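**Arms and bathroom chores: usable yet, or still demo material?**

Board: Automation / Service Robots

**hvachon** wrote:

Splitting this off from the dishwasher thread. My position is that a seven-axis arm with a parallel gripper can do a fair share of small tidying work today, provided the objects are known and the mount is fixed. Bathroom stuff in particular: rolls, brushes, drain covers, things left on the tank. All of it is light and most of it is rigid.

I have been running a clutter set in simulation since September. The Franka model is stock, with two fingers and no suction.

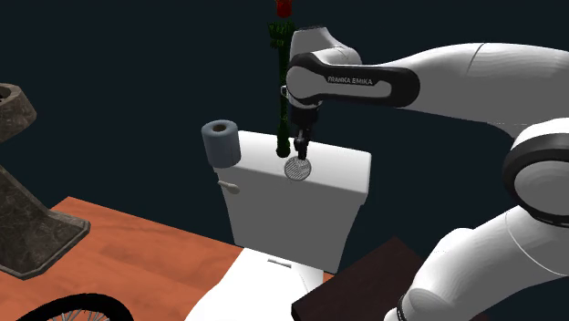 The numbers so far: 277 trials, one object per trial, random start pose. Success means the object ends up inside the target zone and stays there after the gripper opens. Flat round parts are the worst category. Toilet paper rolls are easy if you grip the wall and leave the full diameter alone, which the hand can't span on my model.

**a_beaulieu** wrote:

> most of it is rigid

A paper roll is not rigid. It's rigid in your simulator. On hardware the wall compresses, the outer sheet slips, and your force threshold reports a grasp that isn't there. I lost two weeks to this on the Cudley bench.

What contact model are you using, and what friction coefficient? If it's a single value for everything, the success rate doesn't tell me much.

**hvachon** wrote:

Single value per object, sampled from a range at reset. Soft contact is off. I agree the roll result won't transfer as is. I would expect the drain cover and brush handle results to hold up better.

**lhamann** wrote:

Maintenance side here. I look after four packing cells at Lilmont, so take this as shop-floor and not household.

We don't care whether the arm can pick the part. It can. We care what happens on the pick it misses. A cell that fails 20 times in 1000 sounds fine until you see that each failure needs a person to walk over, clear it and restart. Put the same rate in somebody's bathroom and they'll unplug it in the first week.

So for hvachon: do you log recovery? If a thin disc drops flat on a smooth lid, can the arm get it back?

**hvachon** wrote:

No recovery logged. A drop ends the trial. Flat on the lid is close to unrecoverable with these fingers unless you slide the part to the edge and take it from the side. I have a push-to-edge routine, but it knocks over whatever is standing nearby.

**yperron** wrote:

Then I don't see how "usable today" stands. Moving objects is the part of the chore that takes me a few seconds. Wiping the tank, getting behind the seat hinge, scrubbing under the rim: those are the chore. They need sustained contact force on a curved wet surface, and nothing in this thread touches that.

**a_beaulieu** wrote:

Wiping is easier than you think. Impedance control on a known surface is well understood. The wet part is a sealing problem, and you can sleeve the arm. Sellirden sells a jacket for it. Under the rim I'll give you; the wrist doesn't fit.

**yperron** wrote:

Known surface, known objects, fixed mount, sleeved arm. At what point do we stop calling it a household robot?

**lhamann** wrote:

Fixed mount is the one I'd drop first. Who is bolting an arm beside a toilet?

**hvachon** wrote:

Fair. The mount is there to take base error out of the results. A mobile base comes later, and I'd expect the rate to go down with it.

I'll rerun with soft contact on for the roll, 100 trials per object, with drops counted separately from missed grasps. If anyone has measured friction for coated mesh parts, please post it. Everything I've found is for bare steel.

**aa_nguyen** wrote:

We have some from the Lachance fixture tests, coated and bare, dry only. Sending you the sheet. Check the units on the second tab, they changed partway through.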